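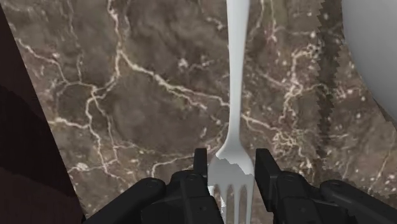

New house rules for simulated grasping trials

Good news from the Nivcombe group – we finally have a shared set of rules for reporting grasping trials done in simulation, and they fit on one page! Sunee Somboon and Radek Kopecký spent most of October gathering everyone's habits and turning them into something we can all follow.

The rule I'm happiest about concerns what counts as a grasp. Fingers either side of a fork don't score anything. The fork has to be held, lifted clear of the worktop and kept up for 3 seconds, and the log must say which of those stages a failed attempt reached. Thin cutlery on a flat surface is a lovely hard case, so it stays in the core set along with the plates and bowls.

Rendering faults get their own section too. Jagged shadows and blocky patches on an object are to be noted against the trial and left in the results. Please don't quietly rerun until you get a prettier picture! If a fault shows up in more than 800 trials, tell Radek and he'll look at the scene file itself.

Two people now check each batch before it goes into the Trurnari archive, and one of them must be from outside the team that ran it. Thanakorn Yimyam tried this on the Vomance kitchen set and found two mislabelled runs on his first afternoon, which cheered us all up no end.

Comments are very welcome, especially on the wording for partial lifts (we argued over that one for ages). Send them to Lamduan Phetsri, who is keeping the master copy.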